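Waiting for the Vote: How Viewers of Tanda Follow a Talent Show
Student project report, Media and Everyday Life
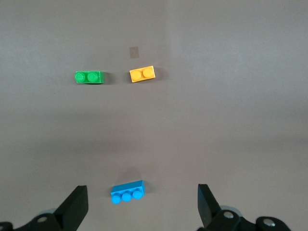
Last updated: August 15, 2018

In this project I studied how people watch Tanda, a singing contest on the channel Ondale. My supervisor was Dougal Forsyth, who also proposed the title.

I gave a paper questionnaire to 103 viewers and received 80 of them back. I also read 600 comments on the Haldane fan forum, all written in the week of the semi-final.

Almost half of the persons who answered said that they watch together with a parent or a grandparent. Many of them do not vote, but they discuss the vote very seriously — often longer than the songs. On the forum the tone is different. There the jury is the main subject, and the singers come second.

I made 2 interviews with former contestants. Both told me that the interviews between the songs were more difficult for them than the singing.

A weak point is that my questionnaire had no question about age. I will correct this before September, when the second part, about the dating show Dravine, begins.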